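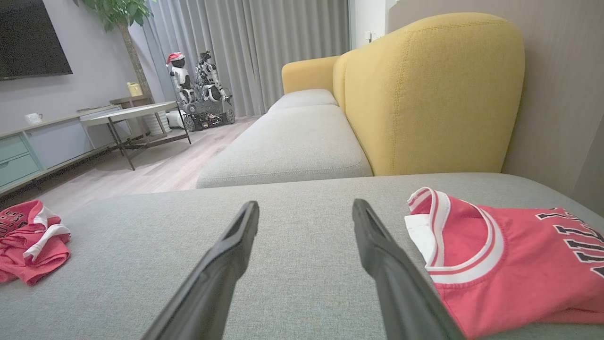 Figura 11.1 Duas camisolas de basquetebol no assento cinzento de um sofá: uma dobrada, a outra num monte.

Índice | Capítulo anterior | Capítulo seguinte | Glossário
Tempo de leitura: 11 min

Capítulo 11
A roupa que mora no sofá

Todo o sofá com chaise longue acaba promovido a roupeiro. O manual Heren de economia doméstica dedica-lhe uma nota na página 286 e passa depressa às toalhas, assunto mais respeitável. Ficamos por cá mais um pouco.

Chamamos «pousio» ao tempo que uma peça passa entre o estendal e a gaveta. Em Lositmont, o pousio pode durar até 2 semanas, com visitas pelo meio. Neste capítulo aprende-se a dobrar malha desportiva com o letreiro para fora e o decote em V direito, e a decidir o que fazer ao monte do lado. Convém ter à mão uma camisola e um assento desocupado, se o houver.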